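Hi Elīna,

You asked for something shorter and less stiff than the last report, so I'm writing this one the way I'd tell it to you over coffee. It covers the walking program from the end of January through April, which is the second stretch of the Ruvmont grant.

## Where we are

The Petonville walks are running every morning at 7:30, plus the evening one we added in March. We have 509 people signed up, though signed up and turning up are very different things (you know this, you've seen my spreadsheets). A good morning brings out twenty or so. Rainy mornings bring out Heino and whoever Heino has talked into it.

The big target in the grant was 300 people completing the six-week plan, and I'm happy to say we got there in the second week of April. I had us down for May! The late push came almost entirely from the clinic on Žukauskas Street, where the nurses started handing out our card with blood pressure results. I'd asked them for months and then one of them came on a walk, liked it, and the cards began to move.

## What's going well

The buddy calls. I was doubtful about these and I'm glad you talked me into keeping the line in the budget. Each new walker gets a phone call in week two, when people tend to drop off, and the call is just a chat. How are the knees, did you find the meeting spot, do you want to be in the slower group. Of the people we reached by phone, most came back at least once more. Of the people we only texted, hardly any did. I'd like to stop the texts altogether next period and put those hours into calls.

The slower group has also turned into the most popular one. We started it for people coming back from surgery, and now half the regulars have drifted into it for the conversation. Heino leads it and has let it get a bit long - they were out for almost two hours one morning and I had a worried daughter on the phone. We've agreed on an hour and ten, with a bench stop.

## What isn't

Shoes are still a problem. We budgeted for nine pairs through the hardship fund and they were gone by mid-February. People come in dress shoes or slippers with a rubber sole, and then they get blisters and we don't see them for three weeks. Skustent has offered us last season's stock at cost, which is generous, but the sizes run small and the wide fittings are extra. I've put a request at the bottom.

The evening walk is not full. It's mostly people who work in shops and finish at six, and they're tired. I want to give it until summer before we decide. If it's still a handful of people by then I'd fold it into a weekend slot and I won't be sentimental about it.

I also fell behind on the step diaries. We collected them on paper again and I have a shoebox of them here that hasn't been typed up. The numbers I've given you above come from the sign-in sheets, so they're solid, but the average steps figure will have to wait for the next report. Sorry about that.

## Routes 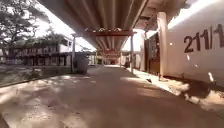 Picking routes has taken more of my time than anything else this spring, mainly on account of the weather and the hills. The river loop is pretty but it turns to mud, and the school hill is too steep for anyone with a new hip. What our walkers ask for is flat ground and something over their heads, and a long straight paved path under a big concrete structure gives them both. It's wide too, so the chatty ones can walk side by side, and the crossbeams overhead make handy markers if you're trying to go a little farther each week. Pretty it isn't, but our older walkers rate it above the park.

I've written up three routes so far with distances, bench spots and the nearest restroom, and Heino is testing a fourth behind the market. He wants to include a bakery. I've said fine as long as it's at the end.

## Money and next steps

We're a little under on printing and a little over on phones, and the two nearly cancel out. I'll send the full sheet separately once the April bills are in.

What I need from you:

- a yes or no on moving the text message money over to calls
- permission to spend the leftover printing money on shoes, up to 20 pairs, wide fittings included
- your notes on the route cards, which are in the shared folder

Could you let me know about the shoes first? Skustent is holding the stock for us, but only until the end of the month.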